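Unit Diary – Radar Sustainment Detachment, Loka
December

0610. The duty officer assumed the watch and signed for the keys to the operations building, the signals store and the generator compound. The overnight log recorded no faults on the primary array and a single loss of the data link to Ibarra, lasting under a minute. Ibarra's own log gives the outage as slightly longer. Both entries have been retained pending reconciliation of the clocks, which were last aligned before the software change.

0730. Morning brief. The detachment stands at 80 personnel, all ranks, with 2 absent on course. The Commanding Officer confirmed that the integrated air defence trial at Flarnudville remains on schedule and that this station will provide the northern track picture throughout. The revised communications plan was distributed in hard copy. Sections are reminded that the previous version is to be returned to the registry for destruction and is not to be kept as a working reference, annotated or otherwise.

0815. The remainder of the brief dealt with leave. Applications for the stand-down period close at noon on the day following this entry. The minimum watch remains three per shift. The operations section is oversubscribed for the second half of the period and has been asked to resolve the matter internally before it is referred upward.

0900. Quarterly stores check commenced.
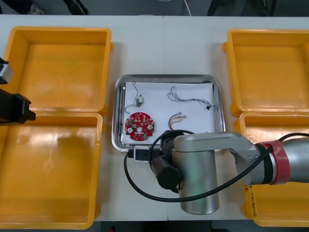
Bins and centre tray on the white table.

The check covered 207 line items held against the radar and its ancillary equipment. Three discrepancies were found, all of them administrative. One concerned a cable assembly entered under a superseded stock number. The other two were items issued to Trernberg earlier in the year and never struck from our ledger. Trernberg has been asked to forward its receipts. Should these not be located, a joint statement will be prepared and the write-off taken through the usual channel. The quartermaster's staff completed their work before lunch, ahead of the time allotted, and the result is considered satisfactory.

1120. The contractor responsible for the cooling plant attended the site under escort. The replacement pump has cleared customs but has not been released by the freight forwarder. In the interim the array will continue on the reserve pump, with temperatures to be logged hourly in place of every four hours. This imposes an additional task on a watch already carrying the trial preparations, and the operations officer has recorded an objection. The objection is noted. The hourly readings will stand.

1300. Link rehearsal with Ibarra and Flarnudville. The first serial was run as written and completed without remark. During the second serial, Flarnudville reported duplicate tracks in the eastern sector. 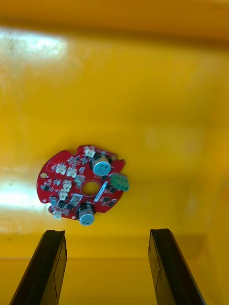

The duplication was traced to a registration offset entered at this station the previous evening, when the array was returned to service after maintenance. The value had been typed with its sign reversed. It was corrected at 1345 and the serial was run again from the beginning, this time with a single clean picture at all sites. A short report has been sent to headquarters. The detachment will require a second operator to read back any offset before it is accepted, and standing orders will be amended to that effect.

It is recorded with some regret that the same recommendation appears in this diary after the autumn exercise and was not acted upon. The Commanding Officer has directed that the amendment be drafted before the end of the week – with no extension.

1510. Fire drill. The building was cleared in good order. The muster sheet at the east door was out of date by one posting cycle and has been replaced.

1600. Correspondence received from the shire council regarding the access road. Council proposes to grade the lower section after the wet season and asks that heavy vehicle movements be notified in advance. A reply agreeing in principle has been prepared for signature.
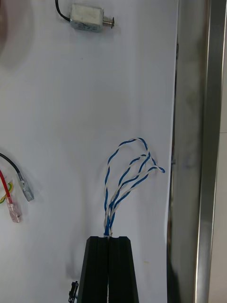 Matters Carried Forward

Receipts from Trernberg for the two transferred items.
Release of the cooling pump by the freight forwarder.
Amendment to standing orders on registration offsets.
Clock alignment with Ibarra, to be arranged outside trial hours.
Reply to the shire council.

1800. Watch handed over. Primary array serviceable, reserve pump running, link to Ibarra steady. Wind rising from the south-west and the gate lights on manual until the timer is repaired.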